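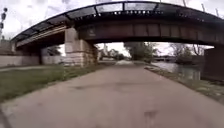
The river path at the steel girder bridge, on the Arnside route.

Koment path following: frequently asked questions

What does Koment do?
It takes camera images from a ground robot and works out which part of the view is drivable path. The planner, Zaki, then picks a line and sends speed and steering commands.

Does it need a map?
No. It needs a rough list of waypoints. The Arnside route has 10, and between them the software follows the path edges it finds in the images.

What happens under bridges?
GPS is often poor there, so the position estimate relies on wheel odometry and the camera until the fix is good again. Dark stains and cracks in concrete can be mistaken for obstacles. Version 4 of the segmentation model was retrained for this with 1,806 hand-labelled images, 829 of them of concrete.

How does it treat grass and water?
Short grass is marked as passable at high cost. Water is never passable, and neither is any bank that drops towards it. You can set the margin with bank_clearance in the planner file.

Will it stop for leaves or litter?
Small pale spots on asphalt are given a low cost, so the robot may drive over them. Anything with measurable height is treated as an obstacle.

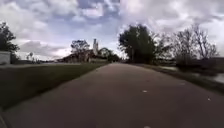 Sanne Mertens writes that on her Clostden build the robot kept drifting left on wide asphalt, and asks if the planner can be told to keep to one side.

Yes. Set lateral_bias to a positive value to move the line to the right. Start small and check it against bank_clearance, as the larger of the two margins wins.

Can I replay a run without the robot?
Yes. Load the log in the viewer and tick "planner only". Changes to the cost settings take effect at the next image.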